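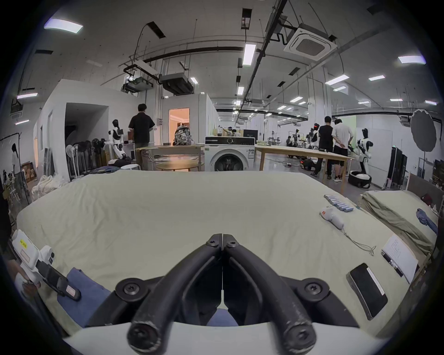 Chapter 4
What a Building Is Worth to the People Who Rent It Out

My first job in real estate was collecting rent in Eltport, and I was terrible at it. I could add up a column of numbers just fine, but I had no clue why one apartment went for a good price and the one across the hall sat empty all winter. My boss handed me a ring of keys and told me to go look at both. So I looked, and I've been looking ever since (I still carry too many keys).

In the last chapter we valued houses by comparing them with other houses that had sold nearby. That works nicely when there are plenty of sales to choose from. Now try it with a rental building in a town like Vorkville, where such a place might change hands once in ten years! You need another way in, and the one we'll use is income.
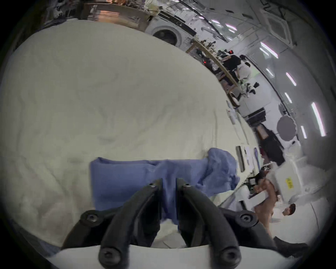
The idea is simple enough. A buyer of a rental building is buying a stream of rent checks, minus everything it costs to keep them coming. Let's take the Okabe, a building we'll live with for the whole chapter. It has 22 apartments, and each one rents for $2,000 a month. Multiply that out for a year and you get $528,000, a lovely number that no owner has ever put in the bank. Tenants move out. Roofs leak. The city wants its property tax.

What's left after vacancies and running costs is called net operating income, and I want you to get comfortable with it before you touch a single formula. Mortgage payments stay out of it. Students hate that at first, and so did I.
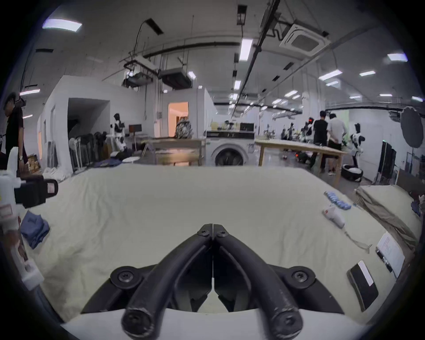 Running costs are where beginners get sloppy, mostly with the small stuff. Suppose the Okabe rents one of its apartments furnished. Now the owner is paying for linens and for somebody's time to deal with them, and a big cream sheet all wrinkled up, like the one in the photo, is a little piece of operating expense. So is the hallway light bulb. Write it all down.

We'll start with rent, then work through vacancy and expenses line by line. After that we'll look at the Randeo, a building across town with the same rents and a much lower price, and you can try to work out why before I tell you. Keep a pencil handy, and don't skip the insurance line.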